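3. Materials and the trouble with white

3.1 The listings

The corpus consists of 3086 advertisements for used household goods posted on Tralura, a free classifieds site serving Sturkville and the surrounding county. We kept any ad that offered at least one piece of furniture, fixture or upright household object and that contained at least one color word. Ads for vehicles, livestock and firewood were removed. We also removed ads consisting entirely of the phrase "still available," which sellers post under their own ads in reply to a question that no longer appears.

Tralura has no color field. Sellers type whatever they like into a single box, and what they like is "white." It is the most frequent color word in the corpus by a margin that made our first frequency plot unreadable. More than 2000 of the ads use it in some form, alone or with a modifier, and the remaining color words share what is left. Brown, which by the look of Sturkville's living rooms ought to have won, comes in well behind. Brown things tend to be advertised by material ("oak," "nice wood," "real wood I think"), so their color goes unsaid.

Earlier work on color terms in commerce has mostly dealt with the seller as a professional, someone with a chart to hand and a reason to distinguish one cream from another. Our sellers have a hallway to clear. They write quickly, often from memory, and they assume the buyer will come over and look. This gives the word "white" a different job from the one it has on a paint can. It tells the buyer that the object will not cause an argument with the other objects.

3.2 What was counted as white

We began with the plan of treating "white" as a single code. The plan survived until the first coding meeting. Alistair Nisbet, who coded the first batch, had been marking every bare "white" as a color claim, while the second coder had been marking as color claims only those she felt the seller meant. Both positions are defensible, and both were defended at length.

The scheme we settled on, which appears in the project files under the name Galum, sorts each use into one of three classes. In a plain use, the word stands alone and attaches to a named object ("white bookcase"). In a hedged use, the seller adds something that takes part of the word back ("whitish," "white-ish gray," "used to be white," "white in the right light"). In a bundled use, one "white" is stretched over several objects that may not agree with each other ("white bathroom stuff, all must go").

Bundled uses were the hardest to code and the most fun to read. A seller with a stand, a pole, a few lengths of pipe and a cabinet will cheerfully call the whole collection white, and no buyer in our data ever complained. Each object is white enough by its own standards. Plastic is held to a stricter rule than painted wood, glass-fronted furniture is judged by its doors' surroundings, and pipe is white because pipe of that kind is simply called white pipe. Put together, they give the reader a category held in place mostly by goodwill.

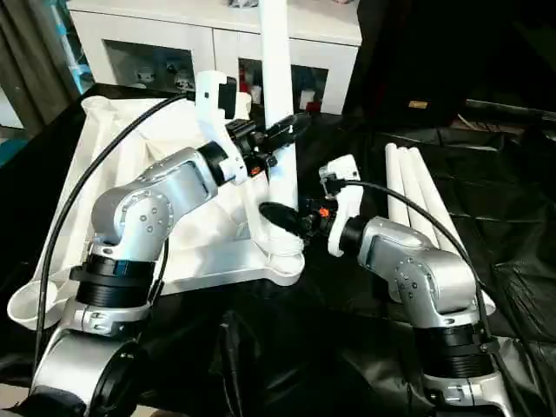

Figure 1. White plastic stand and pole, white pipes and a white cabinet with glass-fronted doors: the sort of grouping coded as a bundled use.

We considered asking sellers to rank the whiteness of their own goods. A short pilot in Serra, the next town over, persuaded us to stop. Respondents took the question as an accusation. One wanted to know whether we were from the county. Another replied that the dresser was as white as the day she got it, then allowed that she had got it from her sister. We report nothing from the pilot except that it happened.

3.3 Condition words and color words

A second difficulty is that "white" in secondhand talk shades into a statement about cleanliness. Sellers who would never describe a chair as clean, perhaps because it invites inspection, will describe it as "nice and white." Sellers of gray objects do the reverse. Gray gets justified. It is "a soft gray," "that gray everyone has now," or "painted gray on purpose," the last of which turned up often enough to earn a line in the coding notes.

Painted legs and spindles are where the two vocabularies collide. A turned surface has ridges that catch the light and grooves that do not, so the same coat of paint offers the seller a choice of shades. Add the ordinary scuffs that come from shoes and vacuum cleaners and the choice gets wider. Ads for tables with painted legs contain more hedged uses than ads for any other kind of object, and the hedges are oddly tender. "Light gray, was probably white once, some marks, good legs" is typical. The tabletop, which a buyer might be expected to care about more, is often left out altogether. 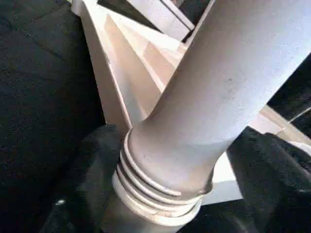 We coded such ads as hedged even where the hedge was attached to age or wear and the color word itself was left alone. This was not unanimous. The argument against, recorded in the margin of the coding sheet in capital letters, was that "probably white once" is a piece of history and has no business in a study of color. The argument for was that the seller put it where the color goes. The second argument carried the day, partly on its merits and partly because it was late in the afternoon and the building's heating had gone off.

3.4 Agreement and its limits

Agreement between the two coders was high for plain uses, fair for hedged uses, and for bundled uses a matter of temperament. Disagreements were settled by discussion. Where discussion failed we kept both codes and ran the analysis each way, and the ordering of the classes stayed the same. Readers who find this unsatisfying are invited to read the ads, and may have our copy of the coding sheet, margins included.

Two limits of the material should be stated before the results. The first is seasonal. Collection began in September, when a good share of Sturkville's renters change address, and people who are moving write shorter ads. It is possible that a spring corpus would contain more adjectives. The second is that we analyzed the text alone. Many ads came with photographs, and it would have been easy to check each "white" against the object. We left this alone on purpose. Checking would have turned a study of how people use a word into a study of who was wrong, and the coders would have had to agree on what color everything was, for which we had neither the time nor the furniture budget.

Spelling was normalized before counting. "Wite," "whit" and "whtie" were read as white. "Off white" and "off-white" were merged, though we kept "way off white," which one seller used for a sofa and which we have been unable to assign to any class. It is listed separately in the appendix.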